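Handheld Gripper Equipment: Frequently Asked Questions for Budget Holders

Wellatton Shared Equipment Office

The following answers apply to departments planning to request handheld gripper tools, benches or related supplies in the coming budget year. Requests for full robot arms are handled under a separate procedure.

Who may submit a request?

Any department with an approved cost center may submit. Teaching units and research units use the same form. Joint requests are accepted, but one department must be named as the owner for purposes of inventory and insurance.

When is the deadline?

Requests are due by the close of business on the last Thursday in February. Requests received after that time are held for the next round unless the equipment replaces an item that has been withdrawn for safety reasons.

Should we ask for single grippers or pairs?

Pairs, in most cases. Kitchen and household tasks commonly call for one hand to steady a vessel while the other works at a handle or a lid, and a single tool restricts the tasks a department can record. The office will approve a single gripper only as a spare or for work that is plainly one-handed.

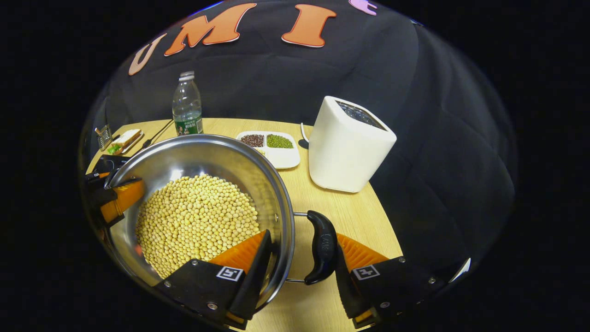 Departments should also budget for the objects to be handled. Cookware, dry goods, trays and small appliances are charged to the supplies line and are not covered by the equipment award. Past requests have often left this line blank, which has led to mid-year transfers that could have been avoided.

Which suppliers are approved?

Ekus and Lovia both hold current supply agreements for complete gripper sets. Kozłowski is approved for replacement finger pads, screws and mounting plates only. A quotation from any other supplier must be accompanied by a written statement explaining why the approved suppliers cannot meet the need.

What does a replacement pad set cost?

The agreed price is $157 per set, delivered. Pads are treated as a consumable. Please plan for 2 sets per gripper per year, or more if the tools will be used with rough or heavy items.

How long does delivery take?

Complete sets are delivered within nine weeks of the purchase order. Pads and small parts are normally held in stock. Departments should not schedule paid operators until delivery has been confirmed in writing.

Are printed markers included?

Markers are supplied with each new set. Reprints are made by this office at no charge. Departments should not print their own, as small differences in size will affect calibration.

Is bench space part of the award?

No. The department must show that it has a table, a plain backdrop and suitable lighting available. Departments without space may reserve a shared bench for up to 40 hours per term, subject to demand from teaching units.

May food be used as task material?

Dry foods such as beans are permitted and should be stored in closed containers between sessions. Fresh food must be removed at the end of each day. Food used on a bench may not be eaten afterward.

May funds be carried forward?

Unspent equipment funds return to the central account at year end. Supplies funds may be carried forward once, on written request from the cost center manager.

Where are forms sent?

Completed forms, with quotations attached, are sent to the Shared Equipment Office through the internal purchasing system. Paper copies are not accepted.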